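Stevthorpe workshop, produce display bay
Notebook entry, 7th April

The produce bay was set out again this morning following the revised plan for the Stasdale unit. The wooden crates were placed against the wall and the lower crate was leveled with a 5 mm shim under the front rail. Grapes of both colors go on the shelving, wrapped cabbage in the lower crate, and squash on the top edge, where its weight bears directly on the uprights.

The blue shopping basket remains on the floor to the right of the shelves and is stocked with mixed vegetables, including the pumpkin and a green bell pepper. 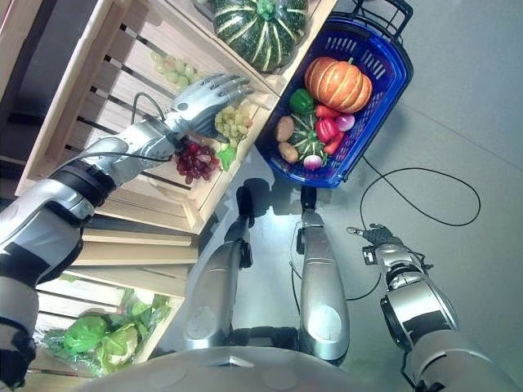 Suren replied by note that grapes should not be kept near a slat edge for long periods, as the skins mark easily, and asked whether a liner could be fitted. The point is accepted. A liner of unbleached paper, cut to 300 mm, will be tried first – the Bangera felt is thicker but holds moisture.

Outstanding items:
Sand the slat edges on the upper crates.
Check the cabbage wrap for condensation after 30 minutes at room temperature.
Enter the revised crate positions on sheet 69.

The paper liner is to be cut before the next restocking. Felt samples are to stay in the drawer until the paper has been assessed.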